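The Second Life of the Office PC

Every October the loading dock behind the Drutero building fills up. Pallets of desktops, shrink wrapped, keyboards stuffed down the sides. Leases end, a school board signs for something newer, and what was on a desk in spring is on a truck by fall.

Tahira Mohmand has been buying these trucks for six years. She runs Nakamura Street Resale out of a former carpet showroom – still smells like carpet – and sells used desktops to people who would never call themselves computer people. Church offices. A tire shop. Grandparents, a lot of grandparents.

"They want email and the big icons," she says. "They do not want to hear about cores."

Her price is $42 for the basic box, no monitor. More if you want the bigger drive. She'll throw in a mouse if you look sad enough.

What she worries about is heat. An office machine sits under a desk for years, eating dust and carpet fuzz, and the paste between the chip and the cooler gets old. The fan gets louder. The owner decides the computer is dying, when all it may need is a wipe and a new dab.

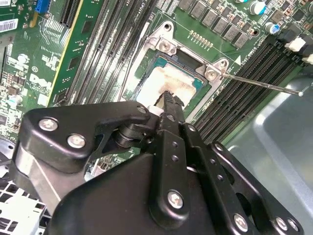 Paste, and why people fight about it

Ask three repair people how to put on thermal paste and clear your afternoon. Pea in the middle. Thin line. An X. Spread it flat with an old gift card. Mohmand is a pea person and will not discuss it further.

The job itself is dull. Power off, cord out, cooler off. Alcohol and a lint-free cloth, old stuff gone, new stuff on, cooler back down evenly. Tighten the screws a bit at a time, corner to corner. A tube of Fluvorel, the brand she buys by the box, does more machines than you'd expect and costs less than lunch.

Still, most people never do it. They were told years ago not to open the case and they beleived it. Fair enough, the warranty sticker looked serious.

The money side

Resale is a thin business. Freight eats a chunk, then sorting, then the ones that won't start at all. Mohmand took 600 machines last year and remembers the bad pallets better than the good ones. One had been stored under a leaking roof. Another came with every hard drive pulled and every drive caddy pulled too, so that was a week on the phone hunting for caddies.
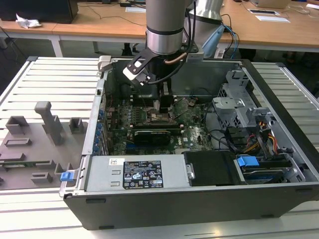

Big buyers have the edge here. Hivance, the regional outfit two exits up the highway, takes whole contracts and gets first pick, so the small shops get what's left over. Older models, odd sizes, mixed lots. Mohmand doesn't complain much about it. Mixed lots are cheap, and the tire shop doesn't care if the front desk matches the back office.

Data is the other thing. Customers ask now, they didn't used to. Where did this come from, whose stuff was on it. She wipes every drive overnight and prints a slip that goes in the bag with the power cord. Some people frame the slip, practically. Others leave it on the counter on the way out.

And sellers ask too. A dentist down the block held on to 2 dead towers in a closet for years, scared of what was on them. Mohmand pulled the drives while he watched, handed them over and took the rest for parts.

Parts are the quiet half of the shop. Back shelves, labeled in marker. Memory in egg cartons. Fans by size. Power supplies in a row, and those are the fussy ones, because the big office brands like their own shapes and plugs. A standard unit off the shelf often won't fit, so a good used one is worth hanging on to.

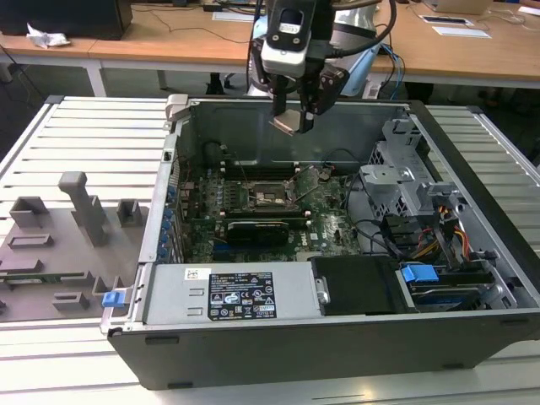 Her rule for shoppers is short. Get a solid-state drive, get enough memory, and ask what operating system it can run and for how long. That last question matters more than the sticker on the front. A nice clean tower that can't take updates is a doorstop with a fan, and she's sent people home without a sale over it.

Noise, too. Make them turn it on in the store. Stand there a few minutes. If the fan ramps up while it's just sitting at the desktop, ask why, or ask for another one off the stack.

Around closing the tire shop guy came by for a second machine, paid cash, asked if the mouse was included. He did look a little sad. He got the mouse.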